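Getting the little cell to behave on a Sunday

I promised a few of you that I would write up how I look after the pick-and-place cell, and then I kept putting it off, mostly by looking after the pick-and-place cell. So I made a pot of coffee, sat down beside the thing at eight in the morning with my notebook, and wrote down everything as I did it.

If you're new, the cell is a small arm with a two-finger gripper and a camera at the wrist, bolted to a bench that used to belong to a dentist. I bought the controller secondhand from Trullau and the gripper is a Doležal, which I love dearly even though the finger screws work themselves out like they're being paid for it. The counter on the pendant said 2,183 cycles since I last did a proper service. I like to do one every couple of thousand, so it was due.

The fingers come first, always. I take both pads off, wipe them with a damp rag and look for a shiny patch near the tip. A shiny patch means the rubber has glazed over and whatever you pick up is going to slide. Mine had one, on the left pad only, which told me the fingers weren't closing evenly and I should have caught it in August. I put on a fresh pair, did up the screws with a tiny dab of thread locker (tiny! I once had to heat one out with a soldering iron), and then closed the gripper on a strip of paper to see if both sides held it the same.

Next is the camera. It sits so close to the work that it collects every bit of dust and mist going, so I clean the lens with a proper cloth and check that the bracket hasn't crept. Then I run the alignment, which takes 60 shots of a printed grid while the arm wanders around in a slow circle. You can drink most of a coffee while it does that, and I did.
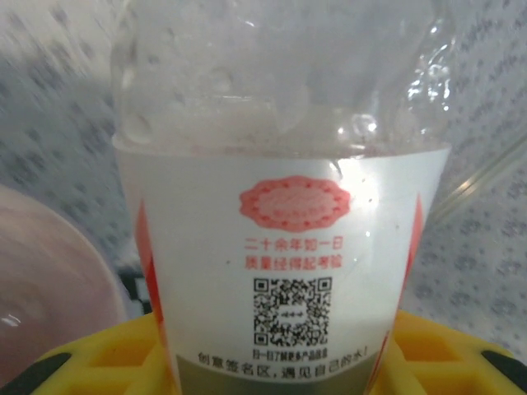

Drinks cups are the hardest thing I ask the arm to handle, and I've come to think they're the best test of whether a service went well. Clear plastic gives the camera very little to hold on to, and any glare or water on the wall makes it worse. A printed label helps a lot. I have the software look for the label first and work out the middle of the cup from there, and I turn down the exposure until the print is readable even if everything else looks gloomy.

Grip force is the other half of it. My friend Mohcine Fawzy set his at 147 on the controller's scale and told me to start there, and he was right about the fingers he has, but with my new pads the cups buckled. I backed it off a little at a time, lifting just an inch and setting down again, until the wall stopped giving. Write the number on a piece of tape and stick it to the bench. I have lost that number more often than I've lost my glasses.

Last job was the cable. It runs down the forearm in a spiral wrap from Priremov, and there was a worn spot where it rubs at the elbow. I moved the clamp back two finger widths and swung the joint through its whole travel by hand, with the power off, to be sure nothing pulled tight. Still to do is the bearing in the base, which has started to hum when it turns left. I've ordered one from Brorkgate and will write again when it comes.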